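Flondside counts the cost of its vanishing shore

The sea has taken 5 metres of the bank at Flondside in three winters, and the footpath to Arroyo now stops at a fence. Two beach huts went in the last storm. Tunura, the engineering firm hired by the district, wants to bring in 2000 tonnes of rock before the autumn tides.
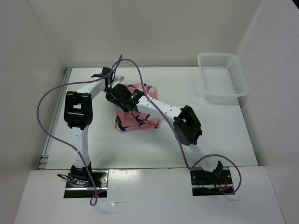 Rock or sand

Residents are split. Rock is cheaper and quicker to place, but it would cover the only stretch where small boats can be pulled up. Sand would keep the beach and need topping up every few years. Nernembridge, along the coast, chose sand and has already paid for it twice.

The district says it will decide in July. Until then the slipway stays closed at high water.
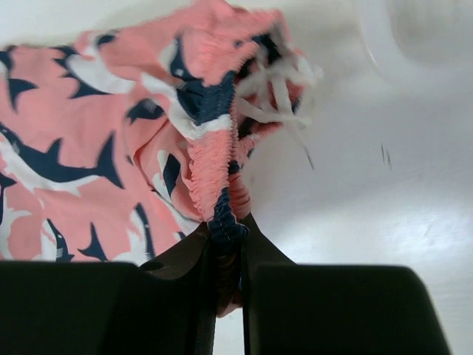
One resident told the last public meeting that the bank had held well enough until the old timber groynes were taken out, and asked why putting them back was not among the options. Tunura has agreed to price it.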